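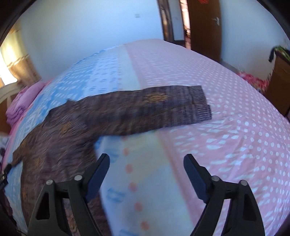 Zeyu Fan, Clumen bench notes, February, started 7:20 am

Dye room first. Walnut bath from last night had a skin on it, skimmed it off, strained through the old pillowcase. Smells like a ditch. Hanyu says leave the lid cracked next time.

Skeins 1 to 4 in at 42 C, slow. Alum on 1 and 2, iron on 3, nothing on 4. Want to see how far iron pushes the brown toward purple before the wool goes harsh. Last batch it went harsh fast. Used 20 g alum per pot, should of weighed the yarn dry first, didn't. Note for repeat.

Brown knit with the rust and gold flecks is the color target. Mottled all over, which one-pot dyeing won't give us. Lingyun thinks space-dye then overdye. I think dye the singles apart and ply. Try both, small.

12 min in: pot 3 already way darker than the rest. Pulled it early. Rinse water ran gray, then tea color. Hung by the window.

Thermometer on the left burner reads 2 degrees high, checked against Yulan's. Tape on it now so don't peel it off please.

Onion skins: down to the bottom of the sack. Hélder asked the kitchen at Sakside, they'll save them. Need the yellow ones, red gives mud.

Wash test, old swatches (madder over onion). Bled on the cotton strip, less than I feared. Rust held. Gold lost a bit at the cut edge, maybe just the light in here. Look again at noon.

Noon: same. It's faded.

To do
- dry weights!!
- card the Meng fleece, second bag, first one is full of burrs
- order soda ash
- ask Lingyun where the small niddy noddy went
- skein 4 stays in the bath overnigt, lid cracked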